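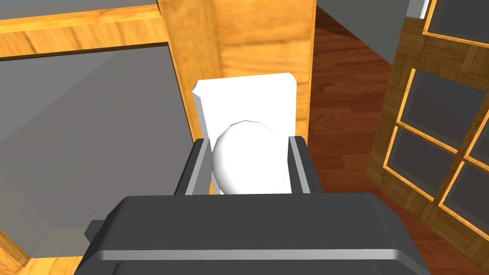 Naltbridge, 19 September 2022

How Words Travel
A guide for young readers from the Gedora Museum of Language
Reading sheet 4

Think about an ordinary Saturday. You wake up in your pajamas, wash your hair with shampoo, and eat a bowl of yogurt with slices of banana. Later you put ketchup on your fries. You have been speaking English all day. You have also used words that came to English from several other languages.

"Pajamas" and "shampoo" came from India. "Yogurt" is from Turkish. "Banana" reached English through Spanish or Portuguese, and it probably began in West Africa. "Ketchup" is harder to trace, but many experts think it started as the name of a fish sauce in a language of southern China.

Words like these are called loanwords. This reading sheet explains what they are, how they move from one language to another, and what happens to them along the way.

What is a loanword?

A loanword is a word that one language takes from another. People also say that the word has been borrowed. Both names are a little strange, for a borrowed word is never given back. When English speakers began to say "piano," Italian speakers did not lose the word. Now both groups have it.

Every language that has been studied closely has some borrowed words in it. English has a very large number. Some languages have fewer, often where speakers prefer to build new words out of old parts. Icelandic is well known for this. The Icelandic word for a computer is "tölva," which was made by joining an old word for number to the name for a wise woman who could see the future.

Why do people borrow words?

The most common reason is that a new thing arrives and needs a name. When Spanish travelers came to Mexico, they met people who spoke Nahuatl (say NAH-waht). These people grew a round fruit called "tomatl." The Spanish had never seen it before. They took the fruit home, and they took the name with it. Spanish speakers said "tomate," and English speakers later turned this into "tomato."

Animals travel in language in the same way. "Kangaroo" comes from Guugu Yimithirr, a language of northeastern Australia. The speakers of that language used "gangurru" for one kind of kangaroo. English speakers began to use it for all kinds. You may have heard a story that the word means "I don't understand you." The story is well known, but it is false.

A second reason is that people live side by side. More than a thousand years ago, settlers from Scandinavia came to live in parts of England. They spoke Old Norse. Their neighbors spoke Old English. They bought and sold goods, married, and raised children together. English took in many of their everyday words, such as "egg," "sky," "window," and even "they."

A third reason is that a language may seem important or fashionable. After 1066, England was ruled by people who spoke a kind of French. Words about law, cooking, and government came into English from them. The animal in the field kept its English name, "cow." The meat on the table came to be called "beef," from the French word for the same animal.

What happens to a word on its journey?

Each language has its own set of sounds, and its own rules about which sounds may stand next to each other. A word that moves into a new language often has to change so that its new speakers can say it with ease.

In Japanese, most syllables end in a vowel. When Japanese speakers borrowed "ice cream," they added vowels, and the result was "aisukurīmu." Say it slowly and you will hear the English words inside it. In Hawaiian, there are far fewer consonants than in English, and there is no sound like "s" or "r." For this reason "Merry Christmas" became "Mele Kalikimaka." It looks very different on the page. It is the same greeting, fitted to the sounds of Hawaiian.

Sometimes a sound is lost by mistake. The word "orange" comes from far away. It passed through Persian and Arabic, and in those languages it began with an "n." Spanish still has that "n" today, in "naranja." In other places it dropped off, perhaps as people heard it as part of the short word in front.

Meanings change too. In Italian, "piano" by itself means "soft." The instrument was first given a much longer name, which said that it could be played both softly and loudly. The long name was shortened, and English speakers today use the first part of it.

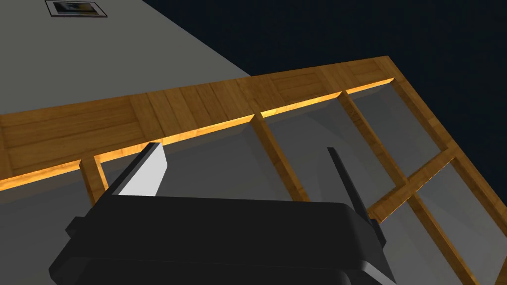

Nadja Prantl writes that she grew up saying "Handy" for a cell phone, as German speakers do, and was surprised when no one in Naltbridge knew what she meant. She had always taken it for an English word, she says, and she still thinks it is a better one.

The museum receives many letters of this kind. "Handy" is a good case of a word that looks borrowed but was given its meaning at home. English has the word "handy," which means useful or easy to reach. It does not use it as a name for a telephone. Experts call such words false loans, or pseudo-loans. ("Pseudo" is from Greek, and means false.)

Borrowing an idea

There is another way to borrow. Speakers can take the idea behind a word and build it again with their own materials. When very tall buildings began to rise in American cities, people called them "skyscrapers." French speakers made "gratte-ciel," which means "scrape-sky." Spanish speakers made "rascacielos," which means nearly the same. German speakers made "Wolkenkratzer," or "cloud-scratcher."

A word made like this is called a calque (say KALK). The word "calque" is itself a loanword, from French. The word "loanword," on the other hand, is a calque. It was built in English to match the German "Lehnwort."

Words that come home

Now and then a word goes out into the world and returns in a new form. English speakers used the word "animation" for moving cartoons. Japanese speakers borrowed it and made it shorter — "anime." English then borrowed "anime" back. It no longer means just any cartoon. In English it means a cartoon made in Japan, or in a Japanese style.

The story of tea

One drink can show us how trade carries words. The tea plant was first grown for drinking in China, and many languages of China write the word for it with the same character. They do not all say it the same way. In some places it is said "cha." On part of the southeastern coast, it is said "te."

Traders who bought their tea on that part of the coast carried the "te" sound over the sea. Dutch ships brought a great deal of tea to Europe, and so we find "tea" in English, "thé" in French, and "Tee" in German. In many places that tea reached over land, the name grew out of "cha." It is "chai" in Russian and "chay" in Hindi. Portuguese traders did their business in a different port, where people said "cha," and the Portuguese word is "chá."

Is borrowing bad for a language?

People have argued over this for a long time. Some worry that too many borrowed words will push out older ones. In several countries there are official groups that suggest homemade words to use in place of new loans. Others feel that a language has room for both.

Students of language, who are called linguists, do not usually say that a loanword is good or bad. They try to find out where it came from, who used it first, and how its sound and meaning changed. To do this they read old letters, ship records, cookbooks, and dictionaries, and they listen carefully to how people speak today.

Try it yourself

Keep a notebook for one week. Each time you come across a word for a food, a sport, a piece of clothing, or a musical instrument, write it down. At the end of the week, look up each word in a dictionary that gives word histories. The history is often printed in square brackets at the end of the entry. Ask an adult at home or at your library to help you if the brackets are hard to read.

Here are some words to begin with: ski, sauna, algebra, chocolate, kindergarten, sugar.

If your family speaks more than one language, listen for words that cross from one to the other at the dinner table. Write down how each person says them. Grandparents and grandchildren may not say them in the same way.

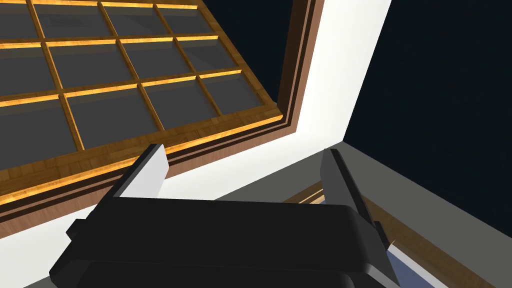
A gripper with its two fingers set wide apart. Computer rendering.

Words to know

Calque: a word or phrase made by translating each part of a foreign word.
Consonant: a speech sound made by blocking or narrowing the flow of air, such as "t," "s," or "m."
Linguist: a person who studies how languages work.
Loanword: a word taken into one language from another.
Syllable: a beat in a word. "Banana" has three.
Vowel: a speech sound made with the mouth open and the air flowing freely, such as the sound in the middle of "cat."

More to read and see

The Liao Gallery on the upper floor of the museum has a wall map with 300 loanwords in English and the routes they followed. The museum's reading room in Petitz lends dictionaries to school groups. Teachers may request printed copies of this sheet in packs of 200 from the education office. Reading sheet 5, on how children learn to talk, will be published in May.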